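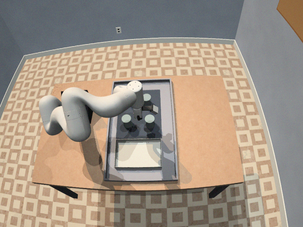 Four months at the Derkholm plant and I still get a kick out of kit sorting!

28/08/2026

I've packed kits at Shetty for long enough to know the job in my sleep – reach into the tray, pick the part, drop it in the bin, reach again. On a big day that was 2,000 reaches, and my right shoulder kept score. So when Saranya Acharya told us in May that an arm was coming to bench two, I was probably the only person in the break room grinning.

What I didn't expect was how much of it we'd get to work out ourselves. Thenmozhi Hegde builds every new layout in simulation first, and she lets us sit with her and poke at it. Ajith Kurup spotted that two cylinders were too close together for the gripper fingers to get down between them, and she moved them right there on the screen (he was very pleased with himself, and fair enough).

My day is different now. I do mornings on inspection and afternoons learning to set up the tray layouts, which I love. Haf Harries went over to repairs, and she misses the old bench chatter. I get that. Bench two is quieter, and we had to ask for our shared break back after the shifts got shuffled. We got it.

Last week the arm did 1,412 picks on my shift and I did 100, all of them odd parts it isn't set up for yet. Next up is the small block, which has to go in at an angle. Kha Triệu and I are trying three layouts for it tomorrow.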